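Why Do Clothes Have Little Tags Inside?

Have you ever pulled on a shirt and felt something scratchy at the back of your neck? It's only a small thing, no bigger than a postage stamp sometimes, but there is a whole lot of information squeezed onto it, and once you learn to read it you'll start peeking inside every sweater you own!

Let's start with the words. Most tags tell you what the cloth is made of. Cotton comes from a plant with fluffy white puffs, wool comes from sheep, and polyester is made in factories (it starts out as oil, believe it or not). Lots of clothes are a mix, so you might see two or three names with numbers next to them. Add the numbers up and you should get 100.

Now for the pictures. A little tub with wavy water means the clothes can be washed. A hand dipping into the tub means wash it gently by hand. A triangle is about bleach, a square is about drying, and the iron looks just like an iron — that one is easy. A big X through any of them means don't do it!

My friend Anoma Seneviratne once put her favorite wool sweater in a hot wash without looking. Wool is covered in teeny scales, and when they get hot and wet and are tossed about, they grab onto each other and won't let go. The sweater came out just right for her teddy bear, who wears it every January. 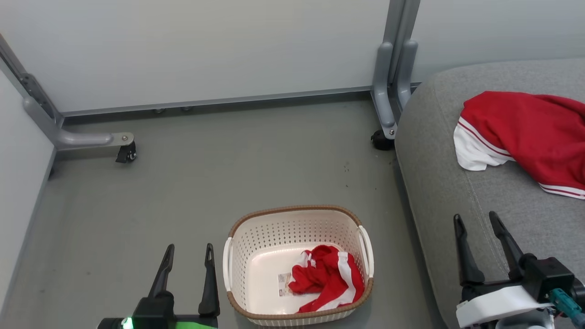

Color matters on wash day too. Dye is what gives cloth its color, and some dyes like to wander off into the water, especially when the clothes are brand new. Red is famous for it. Think of something red with white stripes, like the one bunched up in the basket: if the red dye ran, those stripes might turn pink! So check the tag for words like "wash with like colors," and ask a grown-up before you start. Then go and look in your own drawer. Which tag has the most symbols on it?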